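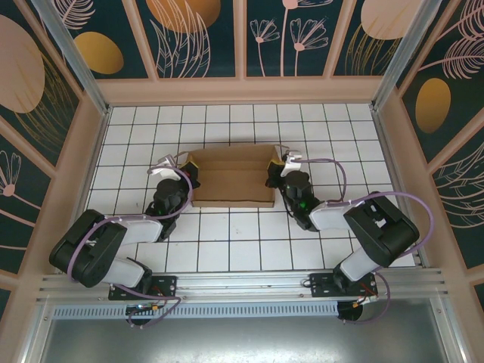 The Magbanua Street book swap is back in March, and the rules have changed. Last year we took in 18 copies of the same diet book and gave away none. So please: four books per household, nothing damp, and no encyclopedias unless you can carry the whole set home again. Bring them in a plain brown cardboard box, open at the top, so we can see what we're getting. Taped boxes have a history – mostly of tax law.

Paperbacks go by the door, hardbacks by the radiator. Cookbooks get their own table after last year's unpleasantness.
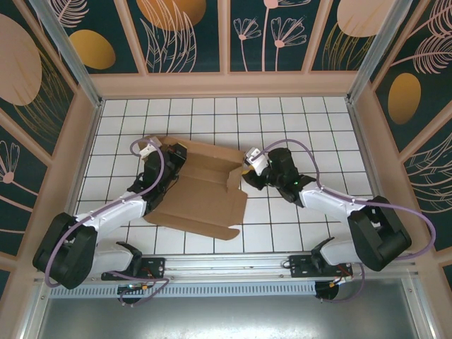 Honeylyn Castillo writes that four is stingy and she has 100 mysteries to part with. Fine, Honeylyn – four per visit, and we open at ten.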